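Against the home office with a view

August 17, 2018

The estate agent in Ullport had a phrase for it. The spare room, she told us, was "a ready-made study", by which she meant that it had a big window and was too awkward a shape for a double bed. I have been suspicious of the word study ever since.

Everyone seems to want one now. My neighbour Sheila Kershaw had hers done by Humphreys last October, desk against the glass, and she speaks of the daylight as though it had been delivered with the furniture. I don't doubt that she likes it. I doubt that she gets more done. When I called round to borrow a ladder she could tell me which houses in the road had taken in parcels that morning, and in what order.

The case for putting a desk at a window rests on the idea that light is good for you and a view is restful. Light, fine. But the light you want for reading a gas bill comes from the side, and the light you get from a big window straight ahead goes into your eyes. By four in the afternoon you are squinting at a screen with a bright sky behind it. So you buy a blind. Then you keep the blind down, and you have paid for a view and covered it up.

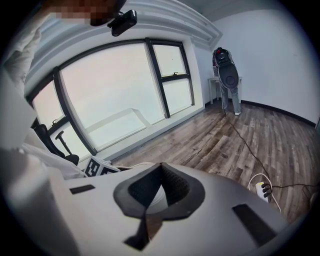

The view itself is oversold too. For most of the year in this part of the country it is pale grey from top to bottom, and a person can look at that for only so long before getting up to see what's in the fridge. Big windows are also cold to sit beside. Plodon will sell you a heater to go under the desk, and I notice their catalogue shows it in a room with no windows at all.

Then there's the chair. A proper office chair is a sensible thing to own if you sit down for a living, and mine has saved my back. It has also never looked right in a room with fancy plasterwork, and I wish people would stop pretending theirs does. A black padded chair on wheels looks like work, wherever you put it. I was quoted 1000 pounds in Natport for one in tan leather that would "sit better with the period features". I asked whether it went up and down. It didn't.

I'll give the other side this much – a plain wall is dull, and I have spent years facing one. I turn round now and then. The window is behind me and slightly to the left, the light falls on the paper, and if the postman comes I hear the gate.

Sheila says I should try hers for a week. I might, in the winter, when it gets dark early and there is less to look at.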